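Zoreva Hand-Lead Kit – teach a robot by hand or from across the room

Made by Plumatport. Ships from our Jastville shop.

Show the arm what you want. Grab the wrist, walk it through the job, let go, hit save. Or sit at the desk with the remote handle and drive it from there. Same recording either way, same file at the end.

No code for the basic stuff. You will want somebody who can read a log when things go sideways, but teh day to day work is grab, move, save.

What's in the box
Wrist grip with a big green record button
Remote handle, left or right hand
Foot pedal – pause and mark
Base plate and 12 bolts
Practice software, one seat
Printed quick start card (the long manual is a download)

Hand lead mode
Arm goes light when you squeeze the grip. Stiff again when you let go. Good for slow careful jobs: pouring, wiping, setting things on a shelf. Keep your elbow out of the way of joint 3, it swings wider than you think. Stores up to 363 takes before you need to move them off the unit.

Remote mode
Handle moves, arm follows. Scale knob on the side, 5 steps. Step 1 is fine work, step 5 is for getting across the bench. Start on 2. Everybody starts on 5 and everybody hits the table.

Pedal works in both modes. Tap to pause, hold to drop a mark. Marks show up in the take list so you can trim later without watching the whole thing thru.

Practice software
Drive a simulated arm with the real handle before you bolt anything down. Kitchen set is loaded from the start. Wrist view gets very close to things, glass especially, so back off a bit if you lose track of the rim. Glass and see-through stuff is slower to draw than solid parts. Turn the detail down if the handle feels laggy.

Takes from practice and takes from the bench go in the same list. Tag them. Please tag them.

Fits
Čierny bench arms, both sizes. Older Čierny floor units need the adapter plate, sold separate. Other makes – write first, don't guess. Wrong plate will strip the threads and we can't take it back after that.

Not included
Gripper, arm, computer, table.

Stock note, 16 April 2024
Left hand handles are back. Right hand ones still short, next batch in August. Orders go out in the order they came in. If you need both hands, say so in the order notes and we'll hold the box till it's complete, or send in two parts, your call. Spare pedals and grips ship any time, use the parts form and put your serial number in the first line.
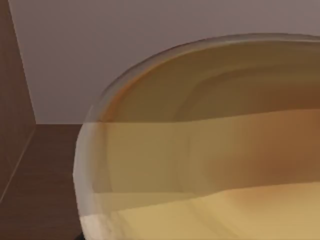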